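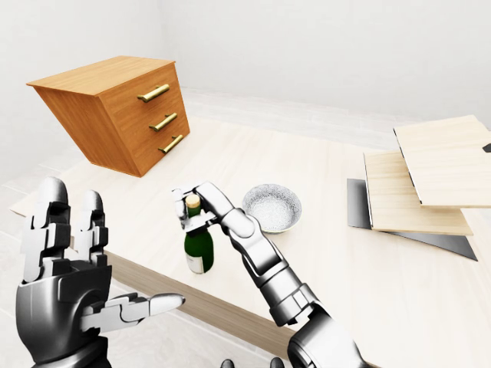
# Tindaleck Recipe Cards

Tags: Food & Drink > Home cooking > Open data

Welcome! Tindaleck is a collection of 1,156 handwritten recipe cards, typed up line by line and put into plain text files so anyone can search them, cook from them or study them. The cards come from home kitchens in and near Pladodcombe, and they are a joy to read. There are puddings with names I had never heard, a soup that calls for "the good onion," and one card that says only "same as Tuesday's but with lard."

## What you get

- `cards/` holds one text file per card, spelling left as written
- `index.csv` lists title, main ingredient, oven setting and page notes
- `units.md` explains the old measures (teacup, gill, knob, "a sixpence of")
- `margins.csv` has the notes people scribbled in the corners, my favorite file by far

Of the full set, 669 cards are baking. Jam and pickles come next with 200, and the rest is a happy jumble of stews, breads, cough remedies and one recipe for furniture polish that we kept in because it was filed under "Sauces."

## How the text was made

Min-kyu Han typed most of the cards and Veronika Halász checked every one against the original. Where they disagreed on a word, both readings are kept, with a slash between them. A word that could not be read is marked `[?]`. Stains got their own tag, `[stain]`, after Tekle Moges noticed that the messiest cards were usually the ones people cooked the most. Try sorting by it, it's a great way to pick dinner!

## Known problems

- Oven settings are a mix of gas marks, Fahrenheit and "brisk." We did not convert them.
- 7 cards are missing their second side. The file ends where the card ends.
- Titles repeat a lot. There are so many plain "Fruit Cake" cards that you should always use the card ID.
- Canning and pickling methods are old. Please check a current food safety guide before you put anything in a jar.

## Using it

The files are free to use, share and change, as long as you credit the Tindaleck cards. If you cook something, tell us how it went, especially the steamed puddings. Stojan Živković has been working through the bread section at home and his notes are going into a new file, `tested.md`, which we hope to add in December.

Fixes are very welcome. Give the card ID, the line, and what you think it should say.

Last updated 17/04/2024

Contact: Callum Treloar, Tindaleck Recipe Cards | Text free to reuse with credit | Back to top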